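¡Vuelve el mercadillo de juegos de mesa de Aludance! Me lo contó ayer Gráinne Flanagan, que lleva el tema de los puestos, y casi doy saltos. Será en abril, en el patio de la biblioteca, con 70 mesas (el año pasado nos quedamos cortísimos). 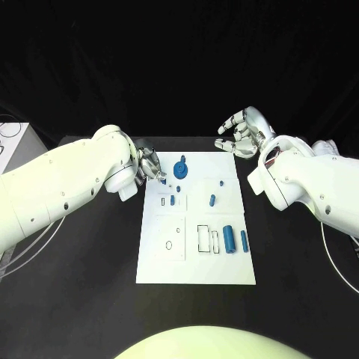
La entrada cuesta 3 euros y los menores de 6 años pasan gratis. Yo iré a por el Clokport, que lo vendí en una mudanza y todavía me duele. Si queréis puesto, escribid a Gráinne cuanto antes, que ya tiene lista de espera.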